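Brivik 563 Vaccine Transport Carrier

The Brivik 563 is a passive cold-chain carrier for moving refrigerated vaccines between a regional store and clinics, pharmacies or outreach sites. It holds vials and prefilled syringes between 2 °C and 8 °C with conditioned water packs. No power supply is needed in transit.

Specifications

Usable payload volume: 5 liters
Empty weight, packs excluded: 53 ounces
Water packs required: four, supplied
Cold life at 90 °F ambient: more than 20 hours, lid closed
Insulation: rigid polyurethane foam, sealed in a polyethylene shell
Lid: gasketed, two latches, seal point for a numbered tag
Logger port: one, with grommet

Preparation

Condition the packs at room temperature until the ice moves inside when shaken. Fully frozen packs can drop the payload below 2 °C and must not be loaded. Place one pack against each wall, fit the divider sleeve, then load the vaccine in its original cartons. Run the logger probe through the grommet to the middle of the payload and close both latches.

Diluents can travel in the same carrier if they have been stored at 2 °C to 8 °C beforehand. Sharps and used vials are never returned in the carrier.

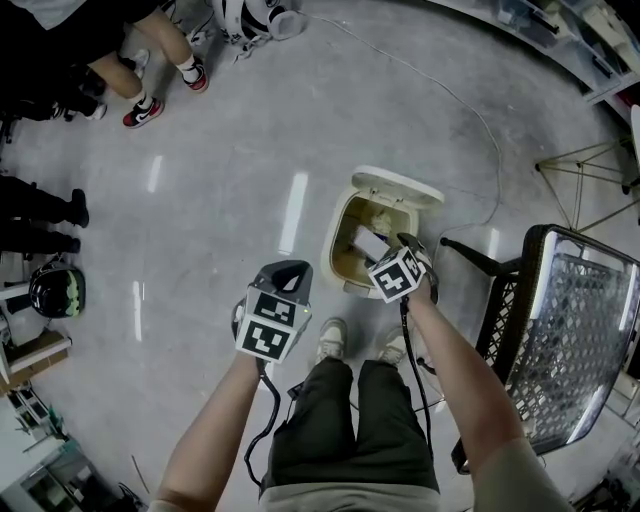
Can the carrier be used for vaccines that ship frozen?

The 563 is rated for refrigerated product only. Frozen vaccine needs a carrier qualified for use with dry ice or phase-change packs, and the water packs supplied with this model will not hold a freezing temperature.

Cleaning

Wipe the interior with a mild detergent solution after each trip and leave the lid open until dry. Bleach solutions stronger than 0.5 percent will harden the gasket. Inspect the gasket for cuts at each cleaning – a damaged gasket shortens cold life and should be replaced before the next trip.

Ordering and support

Carriers are sold singly through Flistura and include packs, divider sleeve and grommet. Data loggers are ordered separately. Replacement gaskets and latches ship from the Pindthorpe warehouse.

Qualification reports: Chanida Hemmin, technical documentation
Bulk orders and health department accounts: Thanakorn Ruangrit, sales

Page revised 17 September 2019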